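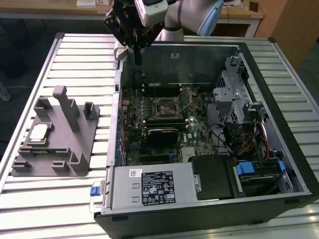
4. Processor Fixture and Socket Setup

This section covers mounting the Gimberg fixture, teaching the pick position, and teaching the place position over the processor socket. It assumes the arm is bolted down, the two-finger gripper is wired, and the Ilgate controller starts without faults. If the gripper has been removed since the last session, repeat the tool calibration in Section 3 first.

The current fixture drawing was issued 3 Feb 2023. Plates printed from older drawings have a shallower processor pocket and must not be used with the pick program in this section.

4.1 Before You Start

You will need:
- the printed Gimberg fixture plate
- a scrap processor that fits the socket in your test computer
- T-nuts and screws for the table rails
- a hex key for the rail screws
- a grounded wrist strap
- a small flashlight

CAUTION: Use a scrap processor and a scrap motherboard until Section 4.5 has been completed without a stop. Socket contacts bend easily and are not worth straightening.

CAUTION: The tower must be disconnected from wall power. Hold the power button in for a few seconds after unplugging it.

4.2 Placing the Tower and the Fixture

1. Remove the side panel and lay the tower on its side on the table rails with the motherboard facing up.

2. Turn the tower so that the power supply is on the side away from the arm base. The arm then reaches the socket without passing over it.

3. Push the tower by hand from each side. If it slides, fasten stop blocks to the rails against the outer shell. Do not clamp the shell, which flexes and moves the motherboard with it.

4. Tuck loose drive and power cables away from the socket. Check them again with the arm lowered.

5. Remove the processor cooler and anything else that covers the socket. Clean off old thermal paste. Paste on the heat spreader will transfer to the finger pads and cause a slow release.

6. Set the fixture plate on the rails beside the tower, on the rear I/O side. Leave room for the gripper to open fully over the processor pocket.

7. Start the T-nuts in the rail grooves and tighten the screws evenly. Stop when the plate no longer moves. Overtightening bows the print.

8. Place the scrap processor in its pocket with the heat spreader facing up. It must drop in under its own weight and sit flat. If a corner stays high, clear the pocket of print strings with a blade.

NOTE: The other pockets and raised blocks on the plate are for later programs. Leave them empty during this procedure.

4.3 Checking the Wrist Camera View

The wrist camera is used to confirm that the processor is seated before each pick. It does not guide the fingers.

1. Jog the arm to the point named FIX_VIEW.

2. Open the camera window in Ilgate and switch off automatic exposure.

3. Adjust the exposure until the edge of the processor can be told apart from the wall of the pocket. Ignore the rails. Bare aluminum will usually glare under workshop lighting, and lowering the exposure far enough to remove the glare makes the pocket too dark.

4. Confirm that the processor and the fingertip are both in view. If the fingertip is missing, the camera bracket has shifted and must be reset against its stop.

5. Save the view as the reference image.

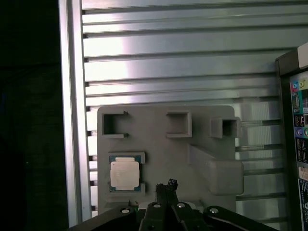 4.4 Teaching the Pick Position

1. Set the arm to manual mode at reduced speed. Keep one hand on the enable switch.

2. Open the gripper to the width stored as CPU_OPEN.

3. Jog the arm until the fingers are centered over the processor. Look along both edges of the pocket, using the flashlight if the overhead light leaves a shadow.

4. Lower the arm until there is 2 mm between the fingertips and the floor of the finger notches. Use a feeler gauge or a strip of card of known thickness.

5. Close the gripper slowly. Both fingers should touch the substrate at the same moment. If the processor shifts toward one side, open the gripper, correct the position, and repeat.

6. Read the gripper position in the status panel with the processor held. On the arm in the Siu cell the value is 3,231 counts. Yours will differ with the printed fingers, but it must repeat from one close to the next. Write it down.

7. Save the point as CPU_PICK.

8. Raise the arm straight up, clear of the tallest post on the fixture, and save the point as CPU_PICK_UP.

CAUTION: Do not grip the heat spreader by its raised top. It allows the processor to tilt during travel.

4.5 Teaching the Place Position

1. Open the socket lever and load plate by hand. The arm does not operate the lever in this version.

2. With the processor held, jog the arm from CPU_PICK_UP to a point above the socket. Travel at the height of CPU_PICK_UP the whole way. The side of the case is higher than the fixture.

3. Compare the alignment marks on the processor and the socket. If they do not match, rotate the last joint. Do not rotate the processor in the fingers.

4. Check the gripper body against the memory slots and the heatsink nearest the socket. Remove any memory modules that come close to the fingers.

5. Set the contact limit to 2 N and the descent speed to 2,000 counts per second.

6. Lower the arm with the CONTACT command. The arm stops when the limit is reached.

7. Inspect the processor from two sides. It must lie level in the socket frame. If it does not, raise the arm and start again from step 2.

8. Open the gripper, save the point as CPU_PLACE, and raise the arm straight up.

9. Lift the processor out by hand, return it to the fixture, and run the full program at reduced speed.

NOTE: A stop during the descent with the processor still above the socket usually means a cable is touching the gripper. Clear the cable before raising the contact limit.

4.6 Settings Record

Copy the pick value, contact limit, and descent speed onto the card kept with the controller. Chiharu Nomura maintains the fixture drawing and Naa Akolgo maintains the Ilgate programs for the Hastton workshop. Send changes to either of them before reprinting a plate or overwriting a saved point.

Repeat Sections 4.4 and 4.5 whenever the tower is moved, the finger pads are replaced, or the fixture screws are loosened. The reference image in Section 4.3 needs to be taken again only if the camera or the lighting has changed.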